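April 14, 2000

Rudarwood sequence, shot 3, escape-time renders. Picked up from Svetozár's settings file. The Julia seed path still jumps at frame 283. Checked the keyframes either side and both are fine. The interpolator is working in polar form and the argument wraps there, so the seed goes the long way round the origin in a single step. Switched the path to Cartesian and re-rendered the surrounding frames at quarter size. Jump gone. The curve sags toward the centre between keys 4 and 5 and the set goes to dust for a bit. Added an extra key to hold it out.

Iteration cap was 200. Fine for the wide, too low once we are past the second spiral, where the interior fills in solid and the filaments break up. Tried 886 on the Adarden box and left it there. Render time per frame is up, mostly in the dark areas where every pixel runs to the cap. Periodicity check would help. Viola has one in her Peltonen code, ask her for it.

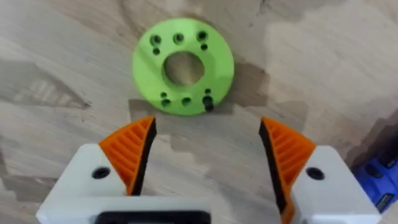
Colour. Banding in the blue end of the palette is from indexing on the integer iteration count. Put in the fractional term (log log of the modulus at escape) and raised the bailout radius so it behaves. Bands are smooth now but the whole palette has shifted by a bit over one entry, so shots 1 and 2 no longer match at the cut. Either offset the index or redo the first two. Offset for now.

Full run is 2985 frames. Disk on Wutby will not hold that uncompressed. Write run-length files and clear shot 1 tests first.

Precision: blockiness at the very end of the zoom is doubles running out, no setting will fix it. Stop the zoom earlier or recentre on a point with shorter coordinates, which does nothing for the pixel spacing. So stop earlier. Viola wants the end hold kept at full length for the June screening, will pad with a slow rotation of the seed.

To do: periodicity check, palette offset in the settings file, tell S. about the polar/Cartesian switch before he overwrites it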